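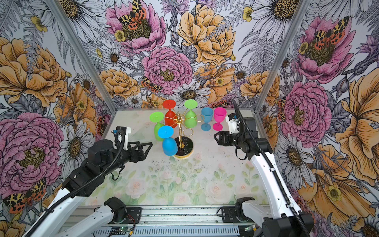
Who should be able to stop a robot when it starts to do something wrong?

Any person who is standing near it, without asking first and without having to explain it afterwards in a long form.

I hold this opinion more strongly since February. I work at Pindcombe, where we teach two-arm robots to do small jobs of the house, such as hanging plastic wine glasses on a rack and taking them off again. It is light work. The glasses cannot cut you, and maybe for this reason we became relaxed about it.

One afternoon the left arm lost its position. The program believed the gripper was open and some distance above the table. In fact it was closed on the foot of a glass and pushing down, and the other arm was already on its way to the same place. My colleague Katherine Urrego was two steps from the stop button. She did not press it. She looked at Marleny Echeverri, who was running the session, and Marleny was looking at her screen, where all the values were fine. The arms met. A wrist joint was bent and we lost a camera bracket.

The report put the cause as "encoder fault, left arm". I don't say this is false. The encoder was old and the cable beside it had been rubbing. But a report like this one finishes too early. Encoders will fail again, on our arms or on others. What I want to know is why a careful person waited for permission.

I asked Katherine. She said that the last time she stopped a run, it was at number 207 of 400, and she had to write why, and at the meeting it was called a lost run. After that she decided to be sure before pressing. I would have decided the same.

Some people answer me that too many stops will ruin the work. We counted ours after the accident: 41 stops in the whole series, and only 2 of them were for no reason that we could find later. Restarting takes over a minute, I admit it. A new wrist takes much longer, and the next thing between two arms could be a hand.

There is also the question of small jobs. When the gripper holds a thin stem near the foot, the fingers are very close to the table, and a small error in height is enough to make a push. From where the operator sits, you often cannot judge this distance. The person standing at the side can. It makes no sense that the one with the best view has the least right to act.

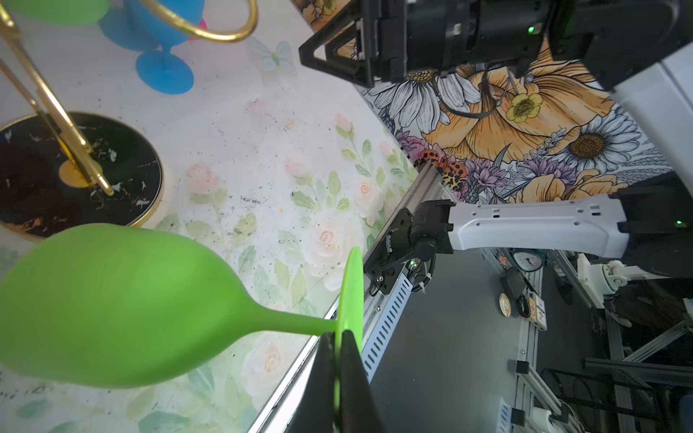

What I would change

First, the form. At Pindcombe it has eleven fields, and I would leave one: the time of the stop. If the person wants to add something, there can be an empty line.

Second, the word "lost". A stopped run should go in the same list as the finished ones, with its own mark. Our software, Skedetti, can already do this, but the setting is turned off.

Third, the button itself. We have one, on the operator's side. I would put another on the opposite side, at the height of the elbow, and I would ask every new person to press it on the first morning while the arms are moving, so the hand has done it once.

Marleny does not agree with me about the form. She thinks that without reasons we will not learn from the stops, and she may be right in part. We are still discussing it. The second button has been ordered.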